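Support > Lakard two-arm bench > Closed tickets > 1582

June. Written up by Maricruz Maldonado, Gindirden customer support

Ticket 1582: left arm comes up short on trousers, fine on everything smaller

Product: Lakard two-arm folding bench, with Bondier control software
Customer: Tlapale, garment sorting and repair
Reported by: Rutilio Huerta
Status: closed

First message from the customer

Hello, and thank you for the quick set-up call, it was a great help to all of us. We have had the Lakard on trial for six weeks now and on the whole we're very pleased with it. Shirts are good, tea towels are very good, and the children's things are coming out better than I'd dared to hope. Trousers are where we come unstuck. The left arm goes out to take hold of the waist, gets most of the way there, seems to think about it, and then closes a little short of the cloth. Sometimes it catches a pinch of fabric and sometimes it catches nothing at all. The right arm carries on regardless, so we end up with one half of the trousers lifted and the other half lying where it was. Bondier doesn't show a fault, only the yellow "reach not confirmed" message, and it clears itself as soon as the arm goes back to its resting place. I've read that part of the handbook twice and I'm none the wiser! Could somebody have a look?

Rutilio

Reply, 09:20

Hello Rutilio, lovely to hear from you, and I'm so glad the shirts are behaving. I'm sorry about the trousers. The yellow message means the arm has been asked to go to a point and has stopped before reaching it, but by such a small amount that Bondier doesn't count it as a fault. Would you mind doing a few things for me, in whatever order suits your morning?

Run the left arm through its reach check with nothing on the bench (Bondier, Tools, Reach check, Left). Make a note of the number it gives you at the far corner. Then send me the run log, which you'll find under Export, and let me know whether anyone has moved the bench, changed a gripper or altered the cabling since the set-up call. I'm not hunting for a culprit, I promise, it just saves us both going round the houses.

Maricruz

Customer, 11:45

Reach check done. Far corner says 4 mm short on the left and nothing to speak of on the right. The log is attached, 168 runs in it, and I'm afraid quite a lot of those are me trying the same pair of trousers over and over again. The bench was moved once, from the window side to the wall side, because the afternoon sun was shining right on it. Grippers are the ones it came with. Cabling I'd have to ask about.

Reply, 13:10

That is a very thorough log, thank you, and please don't apologise for the trousers. I've been through it over my lunch. Every one of the short reaches is on the left arm, and they all come when the arm is stretched out with the elbow low. When it works close in, over the basket for instance, it's as accurate as the day it was fitted. That makes me fairly confident the camera calibration is sound, as a camera that had been knocked would put both arms out, and your right arm is spot on.

I did wonder about the bench move, so could you check that the bolts through both base plates are properly snug? Switch off at the wall first and use the long key from the kit. A quarter turn at most if one is loose. If they're all tight, leave them be.

Customer, 14:30

All tight. I asked around about the cabling and yes, after the move somebody (very well meaning, and I won't name names) thought the loop hanging beside the left base looked untidy and would get caught on a sleeve. So it was pulled through and tied up close to the lower link. It did look smarter, I have to say. Could that really do it?

Reply, 14:40

It could, and I'd put money on it! The slack at the bottom is there on purpose. When the arm reaches forward the cable has to travel with it, over the elbow and along the forearm, and it borrows what it needs from that loop. With the loop tied away, the cable goes taut just before the arm gets where it's going. The motors feel the pull and ease off, as they should, and you get your yellow message. A shirt doesn't ask for the full stretch, so you'd never see it there.

To put it right:

1. Park both arms from Bondier and switch off at the wall.
2. Snip the ties that hold the cable at the very bottom of the left lower link. Please go carefully, and keep the cutters flat so they can't nick the purple sleeve.
3. Ease the cable down until it makes a wide loop out to the side of the base plate. Use the right arm as your guide, it should bulge outwards in much the same way.
4. Leave the upper ties alone unless one has been moved. If you do need to replace one, it should hold the cable against the link without pinching it. You should be able to turn the cable a little with your fingers.
5. Bring the arm by hand through its whole reach, slowly, and watch the elbow. The cable should bend round the outside of it and never go tight.
6. Switch on, let it find its home position, and run the reach check again.

If the far corner still reads short after all that, stop there and ring me. It would mean the connector needs a look, and that's a job we'd do for you under the trial at no charge.

Customer, 16:15

Well, I owe somebody a gentle word and you a large cake. Loop let out, reach check clean on both sides. We then ran trousers until we'd had enough of trousers. One pair with a very slippery lining still slid out of the left gripper, but the arm got to it every time, so I take that to be a different matter altogether.

Two questions while I have you. Is there a cover or a clip we could buy to keep the loop out of harm's way? And would we be better off starting trousers nearer the middle of the bench?

Reply, 16:25

No cake necessary, though I wouldn't send it back. There's no clip in the Lakard range at present, and I'd rather you didn't make one up, kind as the thought is, as anything that grips the loop brings you back to where you began. I've passed the request on to the product people with your name against it. Keeping the basket and any loose clothing off the cable by the base is really all it needs.

As for where to start, nearer the middle is kinder to both arms, yes. If you already have a folded stack in a back corner, try not to let the next garment ride up under it. For the slippery lining, go into the Bondier garment settings and choose "smooth", which closes the fingers a little more slowly and holds for longer before lifting. If that doesn't do the trick, open a fresh ticket and I'll gladly pick it up.

I've also asked for a line to be added to the set-up sheet about leaving the loops alone, as I suspect yours won't be the last tidy-minded workshop to meet this one. Closing with your agreement, Rutilio. It's been a pleasure. 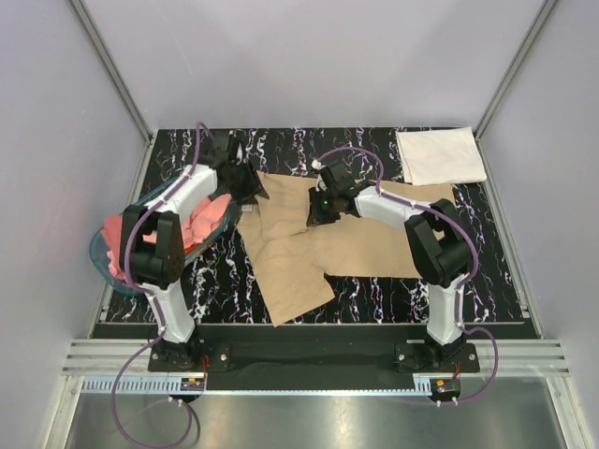
Page last changed: June, 16:50 (MM)

Beige trousers on the bench, with the left gripper at the upper left corner of the garment and the right one touching the cloth nearer the middle. For anyone checking their own cabling, it's the purple loops low down that matter, one swinging out to the left of the left base plate and the other to the right of the right one.

Gindirden customer support | Contact us through your Bondier account | © Gindirden | Back to top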